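3.2 Collecting the cloth examples

Soft things remain the Kirko set's weak spot, so we recorded 200 attempts at handling a teal cloth by a sofa. Each attempt is stored with its head and wrist views.
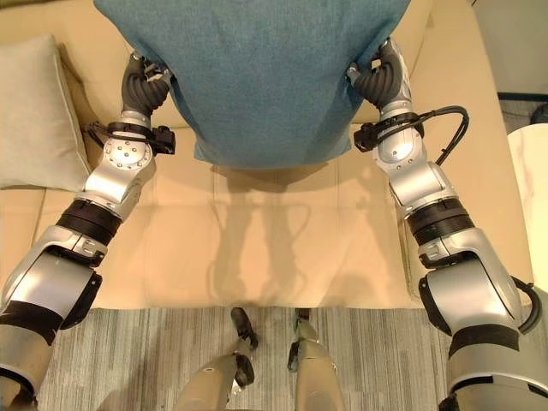
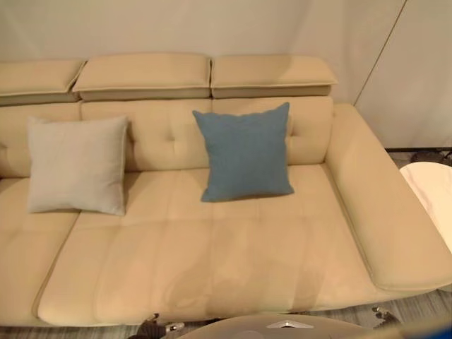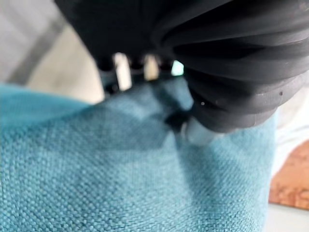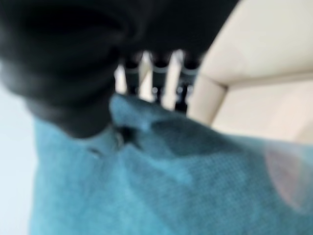
Figure 2. Head views (first two) and wrist views (last two).

We threw out 11 attempts for lost wrist video. Clumsy ones stayed in – a learner fed only on tidy work has a rather rosy idea of cloth, as did we in November.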